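Ticket 627
Project: Grasgate desk-tidying arm (student robotics club)
Opened by: Nam-gil Seok
Status: Open
Priority: Normal
Subject: Episodes are rejected at the import step, and the label "put in holder" is wrong for many of them

Problem

I am recording demonstrations for the sorting task and I import them with the Farnis tool on the lab computer. Until Wednesday every recording was accepted. Now the import stops with this message:

segment 2: end before start, episode skipped

When I import the same file again, the message is the same. When I import an older file, it works. So I think the tool itself is all right and something is different in my new files.

What I tried

1. Restarted the lab computer and the Farnis tool. No change.
2. Copied the files again from the memory card. File sizes are the same as before, so the copy is not broken.
3. Opened the label file in a text editor. In the rejected episodes the second segment has an end time of zero. I did not write zero. I pressed the key for "end" as usual.
4. Changed the keyboard. No change.
5. Set the minimum segment length from 400 milliseconds to a smaller value. After this 6 episodes were accepted which were rejected before, but their labels are not correct when I play them.

Reply from Ostermann (club software)

Hi Nam-gil, thanks for the clear list. Please put the minimum length back to 400, the training script expects it. Can you tell me if you are using both hands in the new episodes? The old label template has only one hand column. If two actions overlap, the second one gets closed before it is opened, and that would give you the zero.

Reply from Nam-gil Seok

Yes, I am using both hands now. In the first weeks I did everything with the right hand and kept the left one on the desk, as it says in the guide. But our coach asked us to work more naturally for the Tisosby challenge, so I changed my way of doing it. I did not know the template must be changed also. I have put the value back to 400.

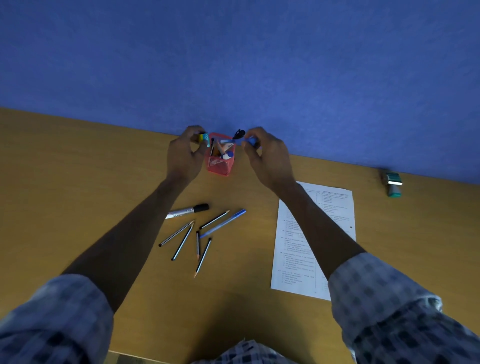
The label "put in holder" was always a little difficult for me, even with one hand. I don't know if the action starts when I take the thing from the desk, or when I come near to the holder. With two hands it is worse. My left hand has the small yellow and teal package at one side of the red holder and my right hand has something blue at the other side, so which one is segment 2? The pencils and the silver marker are still on the desk and they need labels later too. Please tell me one rule and I will follow it for all the episodes.

Reply from Ostermann

OK, that explains the error. Use the template called two_hands in the shared folder. It has a left column and a right column, and each one has its own start and end. The rule for "put in holder": start when the object reaches the rim, end when the fingers let go. Everything before that is "carry". If both hands are at the rim, write both, they are allowed to overlap.

Reply from Nam-gil Seok

Thank you, this is very clear. I labelled one rejected episode again with the new template and the import accepted it. I will do the other ones after class. I also have to correct the 6 episodes from step 5, so please do not use them for training yet.

One more question: should I change the sentence in the guide about keeping the left hand on the desk? I don't have permission to edit that page.

Reply from Ostermann

Please write the new sentence in this ticket and I'll paste it in. Leaving the ticket open until the 6 are done.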